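Brurketine

Brurketine ist eine Robotik-AG, und weil ich seit der ersten Saison dabei bin, schreibe ich diesen Artikel fürs AG-Wiki einfach so, wie ich ihn erzählen würde. Wer es nüchterner mag, darf gern kürzen (bitte nicht den Abschnitt über die Wertung, der hat mich zwei Abende gekostet!).

Name und Entstehung

Den Namen haben wir beim ersten Treffen aus Silben zusammengewürfelt, eine Bedeutung hat er nicht. Angefangen haben wir mit kleinen Linienfolgern auf einer Tischplatte, und die fuhren eher Schlangenlinien. Erst im zweiten Jahr kam die Simulation dazu, und seitdem hat sich die AG ziemlich verändert: weniger Löten, viel mehr Programmieren, deutlich mehr Diskussionen über Koordinatensysteme. Gelötet wird trotzdem noch, meistens am Ende des Nachmittags, wenn die Rechner belegt sind.

Der Wettbewerb Likia

Likia ist der Wettbewerb, auf den wir das ganze Schuljahr hinarbeiten. Zurzeit sind 24 Teams gemeldet, die Vorrunde läuft komplett am Rechner. Jedes Team bekommt dieselbe virtuelle Küche und denselben humanoiden Roboter und muss Haushaltsaufgaben lösen: Schubladen aufziehen, Türen schließen, Dinge von A nach B bringen. Für jede Aufgabe gibt es 5 Versuche, gewertet wird der beste. Die Startposition wird jedes Mal leicht verschoben, auswendig gelernte Bewegungen helfen also kaum — das haben wir in unserer ersten Saison schmerzhaft gelernt und sind mit 334 Punkten weit hinten gelandet.

Punkte gibt es für die gelöste Aufgabe und für eine ruhige Bewegung, Abzüge für jede Kollision. Auch der Fuß am Sockel zählt als Kollision! Darüber wurde bei uns lange gestritten, ich finde die Regel inzwischen gut.

Software

Wir arbeiten mit zwei Programmen. Lumanlan ist unsere Simulationsumgebung, darin stehen die Küchen, und darin läuft auch die Physik. Rustedico ist unser eigenes Steuerprogramm, das aus den Kamerabildern die nächste Bewegung berechnet. Der Name war als Platzhalter gedacht und ist geblieben. In der letzten Saison haben wir damit fast 4.000 Durchläufe gerechnet, viele davon über Nacht, und morgens war die Spannung vor dem Protokoll immer groß. Die Hände machen uns nach wie vor am meisten Arbeit. Ein Griff ist schmal, die Finger müssen im richtigen Winkel ankommen, und wenn der Oberkörper dabei auch nur ein bisschen kippt, stimmt die ganze Rechnung nicht mehr.

Typische Übung: Schublade

Mit den Schubladen fangen bei uns alle Neuen an. Man schaut aus der Sicht des Roboters auf die Unterschränke, hat unten die schwarzen Hände im Blick und sucht sich einen der weißen Griffe aus. Danach kommt das Anfahren, und das dauert beim ersten Mal gern einen ganzen Nachmittag.
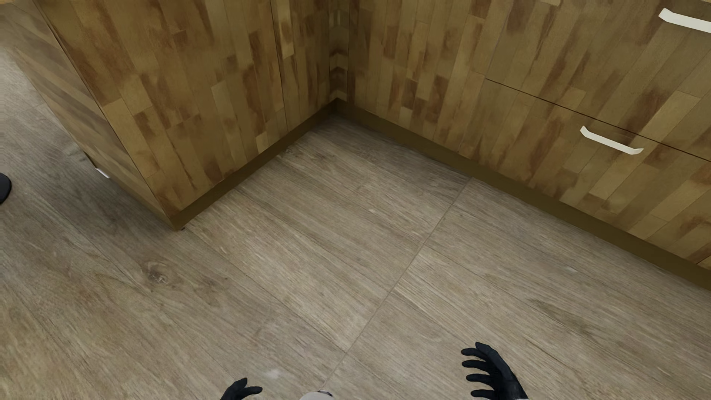 Muss man programmieren können, um bei Brurketine mitzumachen?
Vorkenntnisse verlangen wir keine, die Grundlagen in Python zeigen wir in den ersten Wochen nach den Osterferien.

Aktueller Stand

Stand Oktober 2026 bauen wir Rustedico gerade um, damit beide Arme gleichzeitig geplant werden können. Bisher wartet der eine brav, bis der andere fertig ist, und das kostet Zeit. Die nächste Vorrunde von Likia ist im April.

Siehe auch: Likia (Regelwerk), Lumanlan (Installation), Rustedico (Änderungsprotokoll)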